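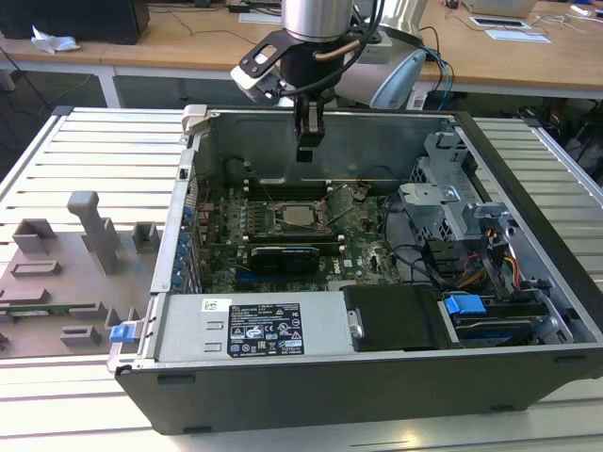 Figure 1. Desktop tower laid on its side with the side panel removed.

Drosstead Technical Institute
Department of Equipment Recovery
Course 1463: Computer Disassembly and Component Handling
Handout 4: The Processor and Its Socket
Prepared by Begoña Pacheco. Revised 12 Apr 2019.

Purpose of this handout

Students have by this point removed side panels and identified the main parts of a desktop tower. This handout covers the removal, inspection and reseating of the processor. It should be read before the laboratory session and kept at the bench during it. Students who missed the session on static protection must complete it with Mavis Ferreira before they handle any board.

4.1 Orientation of the case

The tower is to be laid flat with the open side facing up. Power must be disconnected at the wall and the power button held down for several seconds. Before touching the board, locate the power supply, the drive bays, the expansion slots and the memory. In the tower in Figure 1 the power supply is at the lower left of the interior, and the red, yellow and black power wires run down the side of the drive cage toward the drives. Wires of this kind should be moved aside gently and never pulled by the conductors.

Colored tabs and latches inside a case generally mark parts that are meant to be released by hand. The blue tab near the power supply and the blue latch at the drive bay are of this type. They are not used in the present exercise and should be left alone.

4.2 The socket

The sockets used in this course are of the land grid array (LGA) type. The contact pins are in the socket, and the underside of the processor carries flat pads. The pins are fine and bend easily. A bent pin can seldom be straightened well enough for the board to be returned to service, and a board damaged in this way is recorded as scrap on the Uden sheet.

The processor is held down by a hinged load plate. A metal retention lever keeps the plate under pressure. On larger workstation boards there may be two levers, which are released in the order printed on the plate or in the service manual.

4.3 Removing the processor

Release the lever by pressing it down and slightly outward, then raise it fully. Lift the load plate by its tab until it stands clear of the socket. Take hold of the processor by its opposite edges and lift it straight up. The pads on the underside must not be touched.
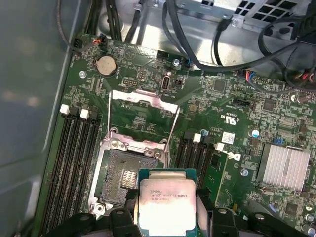

Once the processor is out, the socket is exposed and no tool, sleeve or cable may pass over it. Read the model marking on the heat spreader and copy it in full to the record sheet, including any suffix. For example, "E5-1630V3" is to be written out completely, as the version affects which boards will accept the part. If old thermal compound hides the marking, wipe the top surface with a lint-free cloth and isopropyl alcohol. Place the processor in an antistatic tray with the heat spreader facing up.

Inspect the socket under the bench lamp from at least two angles. The pins should form an even pattern. A pin that catches the light differently from its neighbors is to be reported to the instructor before work continues.

4.4 Reseating the processor

1. Compare the alignment mark on the corner of the processor with the mark on the socket or load plate.
2. Hold the processor level by its edges and lower it straight into the socket. It must drop into place under its own weight.
3. Confirm that the processor lies flat and that the border is even on all sides. Do not slide it to correct its position. Lift it and begin again.

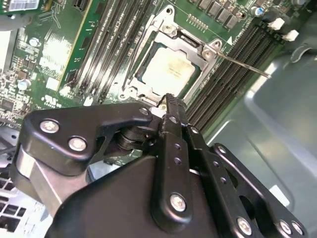

4. Lower the load plate over the processor.
5. Bring the lever down and hook it under its catch. Firm resistance is normal in the last part of the travel.

4.5 Record sheet

Each student submits one Akanda sheet per board, showing the processor marking, the condition of the socket and the student's initials. Completed sheets go in the Protis tray by the laboratory door. Sheets without a full processor marking will be returned.

Reading for the next session: Handout 5, Memory Modules and Slot Order.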